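Search this guide Enter keyword Go

Urero Bench Arm – Set-up Guide
Section 2: Planning and budgeting before you order

Read this section before you send an order to Vurnbridge. It covers what to buy, what to leave until later and how to plan the table. Wiring and first power-up are in Section 4.

2.1 Decide on the task

1. Write down one job the arm will do in its first month. Block sorting is a good choice, as the parts are cheap and easy to replace.
2. List every loose part the job needs, including trays and pegs.
3. Try the layout in the Cloltar simulator. The licence is included with the arm, so this stage costs only staff time.
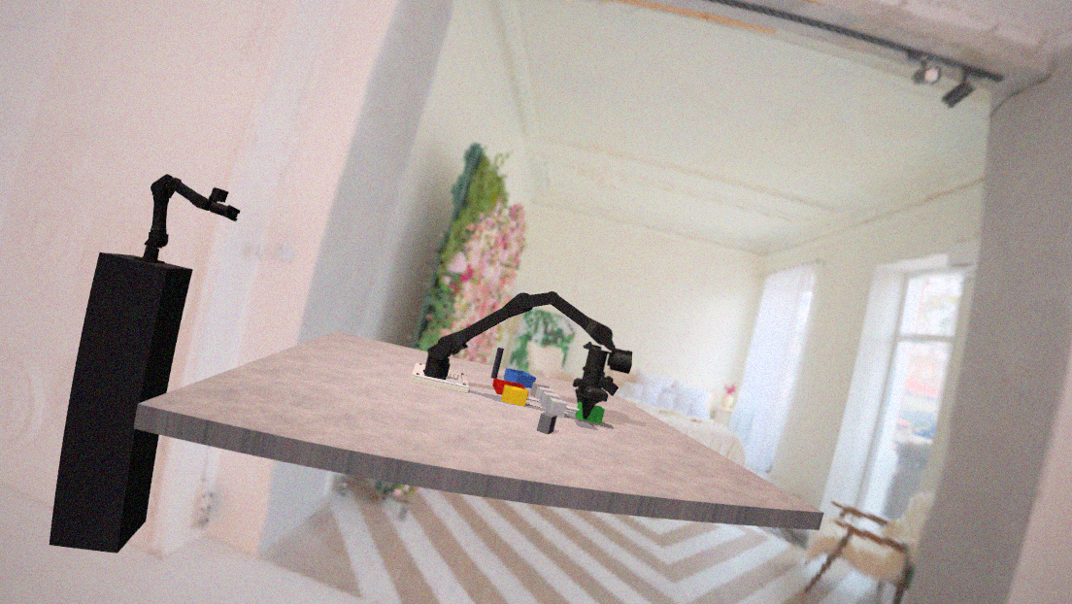 Fig. 2.1 Cloltar simulation: one arm on the table, gripper at the green block; second arm on a separate pedestal.

2.2 One arm or two

4. Price a single arm first. A second arm needs its own controller, cable set and mounting, and these are not part of the basic kit.
5. If you expect to add a second arm, leave floor space for a pedestal now. Moving the table afterwards means repeating the calibration.
6. Allow 15 per cent of the hardware price for spares. Finger pads are worn parts and are not covered by the warranty.

Caution: Do not order the pedestal until you have measured the finished table height. Pedestals cut to size cannot be returned.

2.3 Plan the table

7. Choose a table at least 76 cm deep. Check that it does not rock.
8. Mark where the base plate will go and keep the fixing points within reach of a screwdriver.
9. Set out parts and trays in the simulator before buying them. A crowded layout will show up quickly – usually around the base.

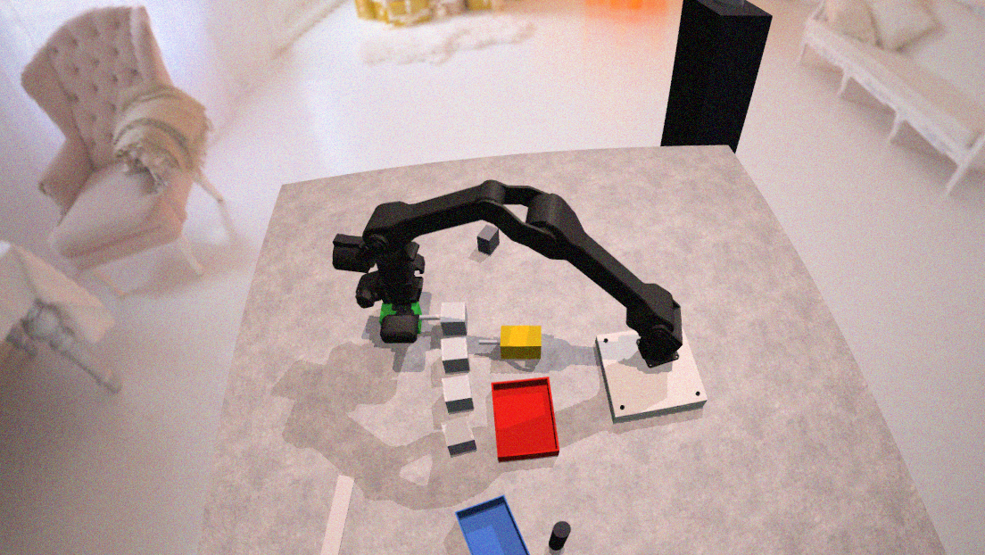
Prepared by S. Vitale
Technical Author, Urero Documentation

In Fig. 2.2 the red and blue trays are on the same side of the white blocks as the base plate. If you use a layout like this, check the arm's path to each tray before you fix the plate. Trays are sold singly, so order only the ones your task uses.

Note: Simulated rooms are supplied with furniture and plants. These do not affect the results and can be switched off to save computer time.

2.4 Place the order

10. Complete the order sheet at the back of this guide and have the budget holder sign it.
11. Ask for delivery of the table and the arm together. Orders received after October are invoiced in the next price year.

Urero Documentation | Contact | Copyright Urero | Back to top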